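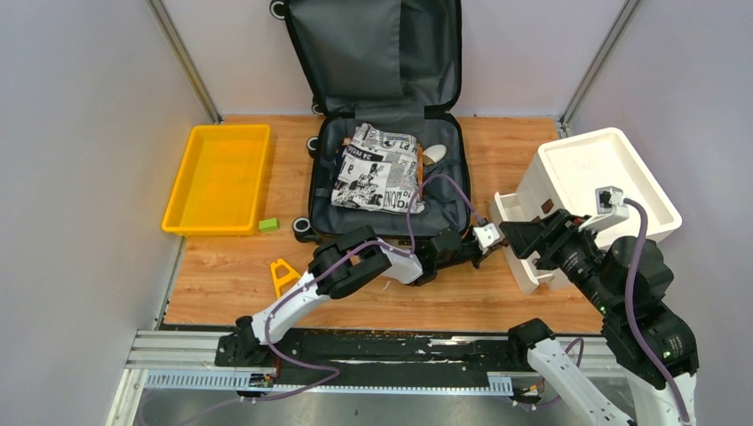
Section 6. Running the packing demonstration for visitors

This section covers the suitcase packing demonstration at the Clindley site. Use it for open days, school visits and partner visits. It assumes that both arms are already installed and that you have done the operator training. For first-time installation, see Section 2.

The demonstration needs one operator and one host. The operator stays at the control desk for the whole run. The host talks to the visitors and does not touch the controls.

6.1 Before the visitors arrive

1. Switch on the main supply and wait for the Brononano controller to finish its self-check. The status line must read READY for both arms.

2. Move each carriage along the rail by hand control, slowly, over its full travel. Stop if you hear grinding or feel a jerk.

3. Brush out the center track of the rail. Crumbs and shavings collect there and should be cleared before each open day.

4. Check the purple cables on both arms. They need enough slack for the full reach of the arm, and they must not lie across the rail.

5. Confirm that both grippers open and close. Leave them open.

CAUTION: Do not put your hands inside the walls while the status line reads READY. Press HOLD first and wait for the line to change.

6.2 Setting out the objects

1. Open the suitcase fully and set it near the back of the wooden floor panel, with the lid standing against the back wall. The zipper must be undone all the way so the lid does not pull forward.

2. Put the yellow tray on the left side of the panel.

3. Put the white storage box on the right side, within reach of the right arm.

4. Place the small items for the routine you have chosen. The routine cards are in the desk drawer. Card A uses the folded fabric and the green cube. Card B adds the drawer task.

5. Press RELEASE, then CHECK REACH. The arms will move near each object without touching it and go back to rest.

Note: The suitcase can creep on its wheels if the lid is bumped. If CHECK REACH reports an offset at the suitcase, press HOLD, push the case back into place and run the check again.

Note: Use the practice items only. At the May open day a visitor asked to have her scarf packed, and the fringe got wound into a wrist joint. Tamsin Pryor spent the rest of the afternoon getting it out.

6.3 Running the demonstration

1. The host brings the group to the floor line. Keep groups to twelve or fewer.

2. The operator selects the card on the Prusura screen and sets the speed to 2. Higher settings are locked in visitor mode.

3. The host says "starting now" and the operator presses RUN.

4. Let the routine finish before taking questions. One full run of Card A takes 400 seconds. Tell the group this at the start, or people drift off to the next room.

5. If a gripper drops an item, do not reach in. Wait for the arm to try again. After the second failed try it goes to rest by itself and the screen shows code 199.

6. To clear code 199, press HOLD, put the item back in its starting place, press RELEASE and then RUN.

CAUTION: The red stop button cuts power to both arms. An arm that is raised when power is cut may sink. Use HOLD for ordinary pauses and keep the red button for emergencies.

6.4 Questions visitors often ask

Are the arms being steered by someone? In visitor mode, no. The routine runs from the controller. The operator can pause it at any time.

Why two arms? One can hold something steady while the other works on it. Mei Nakamura usually shows this with the drawer task, which is easier to follow than the fabric.

Can I try it? Only on the desk trainer in the Ho room, and only with staff present.

6.5 Closing down

1. Press HOLD, then PARK. Both arms go back to their rest positions.

2. Switch off at the desk, then at the main supply.

3. Take out the small items and put them in the bin marked DEMO – not in the suitcase, or the next operator will have to unpack it.

4. Write the number of runs and any codes in the log. Pass faults to Oi-ling Mok the same day.

Section last changed Jan 12, 2023. Checked by Hiu-tung Chang.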